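Unit 5: Drinking Water in the Home – Storage, Taste and Safe Handling
Course handout, Household Water and Health
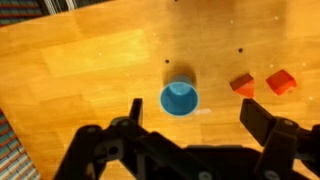 Most of the water problems covered so far in this course happen before the water gets to the house. Unit 5 is about what happens after that. Water that leaves a treatment plant or a protected well in good condition can pick up germs again in the kitchen, in a storage jug or on somebody's hands. Public health workers call this recontamination. It is common in places where people carry and store their water, and it also happens in homes with good piped supply.

Read this handout before the session and bring your notes from Unit 4. We will use the Ilora and Gevholm case material in class, and you will need it again for the written assignment.

1. Where the water comes from

For this unit we sort household supplies into two groups.

Piped supply. The water arrives under pressure and usually carries a small amount of chlorine, called the residual. The residual keeps on working in the pipes and for a while after the water is drawn. It fades with time, faster in warm water and faster in an open container.

Carried or delivered supply. The water is collected from a shared tap, well, spring or tanker and brought home in containers. There may be no residual left by the time it is used. The container, the trip and the storage spot all matter more.

Many homes use both. In the Gevholm material you will see houses with piped supply that still keep stored water on hand, left over from years when the pipes ran dry in summer. The habit outlasted the shortages, and some of those tanks have not been cleaned in a long time.

2. Storage containers

A good container has a narrow opening or a tight lid, a smooth inside surface, and a tap or spout so that nothing has to be dipped into it. It should be made for food or water. Containers that once held fuel, paint or farm chemicals must never be used, no matter how well they have been washed. Plastic can hold on to these substances and release them slowly.

Wide-mouthed buckets are cheap and easy to clean, and for those two reasons people like them. The trouble is in how the water is taken out. A hand or a scoop goes in several times a day. If a household can't change to a container with a tap, the next best choice is a lid plus one long-handled ladle that hangs on a hook and is used for nothing else.

Size matters too. A container that is refilled before it is empty never gets a chance to be scrubbed. Two smaller containers used in turn are easier to keep clean than one large one, and easier to lift.

3. Cleaning

Rinsing isn't cleaning. A thin, slippery layer known as biofilm grows on the inside of any vessel that stays wet, and germs inside that layer are protected from chlorine. It has to be rubbed off.

The routine we teach is as follows.

Empty the container completely.
Scrub the inside with a brush and dish soap, including the neck, the lid threads and the tap.
Rinse until no suds are left.
Disinfect with a dilute solution of plain household bleach, following the directions on the label. Don't use scented bleach or bleach with added cleaners.
Pour the solution out through the tap if there is one, so the tap is treated as well.
Let the container drain and air dry upside down on a clean rack.

Never mix bleach with vinegar, ammonia or any other cleaner. The gases that form can injure the lungs.

Drinking cups and glasses need less. Hot water, soap and a rinse are enough for daily use. Shared cups kept next to a water tank are a different matter, and several of the outbreak reports on the reading list mention them. Dish towels can put germs back on a clean cup, so air drying is preferred.

4. Taste and smell

People judge water by taste, smell and looks. These senses are useful, but they don't detect most of the things that make people sick. Clear water with no taste can carry harmful germs, and water that tastes bad may be safe.

Common complaints:

Chlorine or swimming pool smell. Usually a sign that the residual is present. Leaving the water in a covered jug in the refrigerator for a few hours reduces it.
Metallic taste. Often from household pipes or fixtures, strongest in the first water of the morning. Run the cold tap before filling. If lead pipes are possible, the water should be tested, as lead itself has no taste.
Rotten egg smell. May come from hydrogen sulfide in well water, or from a water heater. Check whether it is in both the hot and the cold water.
Earthy or musty taste. Often caused by algae in the source reservoir, mostly in late summer.
Flat taste. Common in boiled water, which has lost some of its dissolved air. Pouring it back and forth between two clean vessels helps.

Complaints about taste should be taken seriously even when the water is safe. People who dislike the taste may go back to a source that tastes better and is worse for them. This happened in Ilora after the new chlorine dosing unit was switched on. The dose was within the normal range, but residents had not been told to expect a change, and part of the town returned to an untreated spring. The spring was still in use when the follow-up survey was made.

5. Treating water at home

Boiling. Bring the water to a full rolling boil for one minute, or three minutes at high altitude. Boiling kills germs but doesn't remove chemicals. It uses fuel, and the water can be recontaminated as it cools if it's left uncovered.

Chlorine. Cheap, and it leaves a residual. It works poorly in cloudy water, so cloudy water should be settled and filtered through cloth first. It doesn't reliably kill Cryptosporidium.

Filters. These vary a great deal. A carbon filter improves taste but is generally not meant to remove germs. Ceramic and membrane filters can remove bacteria and parasites, but many don't remove viruses. All filters need care, and an old filter can be worse than none.

Sunlight. Clear plastic bottles laid in full sun for at least six hours, or two days if it's cloudy. Useful where fuel is scarce. The bottles must be clear and the water must not be cloudy.

No method makes up for poor storage afterward. If time is short when you talk with a household, talk about storage first.

6. Talking with households

Ask to see how water is kept and served before giving advice. People describe their best practice when asked, and the routine on a busy day may be different. Ask who fills the container, who cleans it and what the youngest children drink from.

Keep advice to one or two changes per visit. The Nametti project tried a checklist of 19 items and found that most families remembered the first few and dropped the rest. The shorter version, with a lid, a ladle and a cleaning day, was kept up much better. We will compare the two versions in class.

7. Assignment

Choose one of the two case towns. In up to 15 paragraphs, describe the path of the drinking water from source to mouth, mark the points where contamination could enter, and recommend two changes. Say what each change would cost the household in money and in time. Hand-drawn diagrams are fine – label them clearly.

Reading for next time: Ginting packet, the sections on rainwater tanks and first-flush devices. Unit 6 starts with roof materials, so look over that table as well.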